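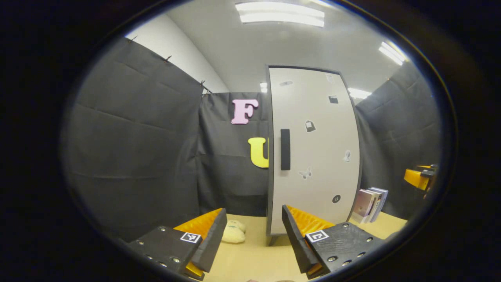
**Cabinet door decoration** is the practice of putting stickers, decals and small marks on the fronts of cabinets, wardrobes and storage units, usually at home and often in rooms used by children. It is sometimes grouped with furniture makeovers, though the two have little in common beyond the surface. A makeover is meant to be finished. A stickered door rarely is.

## Surfaces

Plain white doors are the usual choice, and sellers of decals tend to say that white "brings out" a design. The claim is hard to test. White doors are also very common, which may be explanation enough. Long bar handles mounted upright divide the door into a narrow strip and a wide field, and most decoration ends up in the wide field, with a few pieces close to the handle. Writers on the subject have read this as a sense of composition. It is just as likely that people stick things where there is room.

## Motifs

Butterflies, small figures, bags, padlocks and plain dark squares all occur, often on the same door. Muted colors such as gray and black are found alongside the brighter sheets sold for nurseries. Attempts to sort motifs by the age of the owner have not held up well. Bernadette Conneely's pamphlet *The Stickered Door* proposed that animals come first and objects later, but it drew on 29 households in Sivdale, all of them known to the author, and did not record who had chosen the stickers.

## Removal and damage

Advice on removal is plentiful and mostly repeated from one source to the next. Warm water, cooking oil and a hair dryer are the standard suggestions. Kumaresan Rao tried all three on 40 painted panels and reported that the hair dryer left the least residue, with 22 panels coming clean. He did not say how long the stickers had been in place, and the result should be treated with care. Smudged or darkened stickers are often blamed on poor ink. Handling is an equally good candidate, especially near the edge of a door.

The firm Gilteo sold a "traceless" decal sheet for two years. Buyers complained of faint outlines, and the word was dropped from the packaging in October.

## Nearby objects

Decorated doors are frequently discussed together with whatever is kept beside them: soft toys, a short row of pale-covered books, a box of crayons. Onyekachi Bashir has argued that these form a single arrangement and should be studied as one. The argument depends on the objects staying put, and plush toys in particular do not.

## See also

- Drawer liners
- Furniture decals
- Refrigerator magnets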